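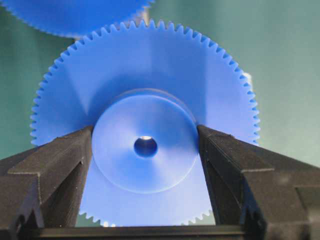
Fig. 3. Large gear, hub side. The bore runs through the middle of the hub.

Section 3: Fitting the large gears

These pages cover the blue gears of the Goninow desk gear train. If you have the Plasa version, your gears go on in a different order and you want the other booklet, the one with the coffee-coloured cover that everybody throws away with the box.

Allow yourself an unhurried half-hour. The job takes ten minutes, and the remainder is for looking under the table.

Before you start

Put a mat down. Any plain mat in a colour that isn't blue will do, and you will be glad of it the first time you drop a spacer. Wipe your hands. Leave the grease sachet shut until step 6, whatever the sachet appears to be suggesting.

Check each gear before it goes anywhere near a shaft:

- Run a fingertip round the rim. The teeth should feel even all the way. A burr left over from moulding can be taken off with a fingernail or the edge of an old bank card.
- Look into the bore against a lamp. Crumbs of plastic like to live in there and must be evicted with the wooden stick supplied. Don't use a screwdriver. A screwdriver makes the bore bigger, and we don't sell a smaller bore.
- Find the hub, the thick round boss in the middle. The other side of the gear is flat. Please be certain which is which, as a good part of our post in October was on this one subject.

CAUTION: Hold the gear by the hub or by the flat of the disc. Squeezing the rim bends the teeth, and they have long memories.

Fitting

1. Stand the base on the mat with the rail running away from you.

2. Pick the shaft with the slotted end. Push the plain end into its socket in the base until it stops. It should stand up straight without help.

3. Lower the gear on to the shaft, hub upwards. It will stick a little about halfway. Turn it gently from side to side as you press and it will give in.

4. Press on the hub with your thumb until the end of the shaft stands just proud of it. If the shaft has vanished down the hole, you have pressed with too much enthusiasm. Lift the gear off and go back to step 3.
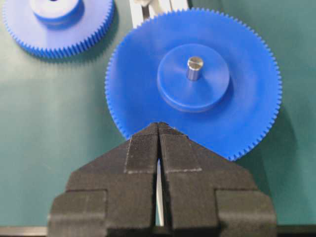 Fig. 4. Gear lying flat, hub up, with the slotted end of the shaft showing.

5. Spin the gear with one finger. It should coast to a halt. If it stops dead, it is sitting too low and rubbing on the base. If it wobbles like a dinner plate, the shaft isn't home in its socket.

6. Put one small dot of grease at the foot of the hub. The sachet holds enough for 300 gears. You are not expected to finish it.

NOTE: Keep grease off the teeth. Greased teeth collect fluff, and the fluff in time becomes a sort of felt, and the whole train then runs in dignified silence until it stops.

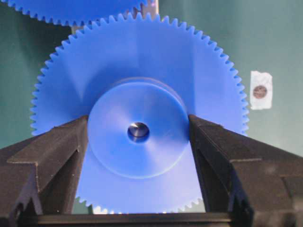
Taking a gear off again

You will need to do this at least once, so it may as well have its own heading.

1. Turn the gear by hand until it moves freely. Never pull on a gear that is jammed against its neighbour.

2. Grip the hub and lift straight up. A gear with a tight bore may bring its shaft along with it. No harm is done. Hold the hub and push the shaft back out with the wooden stick, working from the flat side.

3. Store loose gears flat. Gears kept in a pile under the Irkeo catalogue will slowly take on the shape of the Irkeo catalogue.

Spare large gears are part number 268. Spare shafts are sold by Fahy in packets, always with one more than you ordered and never with a receipt.

Check the shafts for play after 3000 turns of the handle. We leave the counting to you.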